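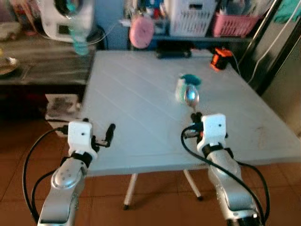 Can machines do household or shop-floor chores yet?
Flulska Boards > Work and Tools > Automation
13 replies, 893 views. Showing top replies

limescale
Started by a remark in the dishwasher thread, where someone said we'd all have a kitchen robot before the next boiler service. I don't think so. Two arms with grippers can hold a spoon, fine. My question is whether anyone here would leave a pair of them alone with a kitchen and go to work. By chores I mean the whole job, including putting things back where they live.

packing_line_61
Depends what you call a chore. I'm at Tostden, on the packing side, and we've had an arm stacking trays since February. It does one thing and does it all shift. If the trays come down skewed it stops and waits for one of us. I'd call that doing the job. My kitchen is harder than our floor, mind you, as nothing in it is ever in the same place twice.

limescale
That's my point though. A tray stacker is a machine in a tidy space built round it. A home isn't.

Evangelista
I disagree with both of you a bit. Holding a spoon is further along than it sounds. Spoons are thin, shiny and a poor shape for a two-fingered grip, and cameras don't get on well with shiny metal. Ten years ago you'd have had a special fixture for it. The gap now is in stringing the small jobs together.

Take an ordinary worktop. Steel bowl near the edge, little yellow plastic bowl behind it, a chopping board with a knife lying on it, bottles along the back and a food processor at the side with its lead across the counter.
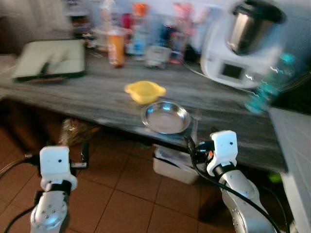

A person clears that without thinking. You move the knife first, you go round the lead, you put the small bowl in the big one if it fits. For a machine each of those is a separate decision, and a mistake in the second one spoils the fourth. I'd trust it with the bowls today. I wouldn't trust it with the knife.

packing_line_61
Agree on the knife. We don't let ours near anything with an edge.

mopbucket
Has anyone costed it? I clean offices in the evenings and I can do a staff kitchen in 13 minutes, including the fridge door. If a robot takes two hours and needs me to stand there, I haven't gained anything.

Evangelista
Two hours doesn't matter if you're asleep. It matters if you have to stand there. So the useful figure is how often it needs help, and sellers don't like giving you that one. I asked Kenico and got a brochure.

limescale
Same with the robot vacuums. Good until there's a sock.

mopbucket
I've got one of those and it's fine. I pick the socks up. Took me a week to get used to it.

limescale
Then you're doing half the chore for it.

mopbucket
The half I don't mind. I'd take the same deal in the kitchen - I'll put the knives away and wipe the hob, it can have the bowls and spoons.

packing_line_61
That's how it went with us. We changed the way trays are loaded so the arm could cope, and there was some grumbling, mine included. A house would need the same. Fixed place for the bowls, leads out of the way, bottles in a rack.

limescale
My family can't manage a fixed place for the scissors. I'll stay with "not yet" for homes and "yes, if you rearrange the building" for shop floors.

Evangelista
I'd say "some of it" for homes. If anyone has had one running unattended in a real kitchen, please post how many times you had to step in and what for.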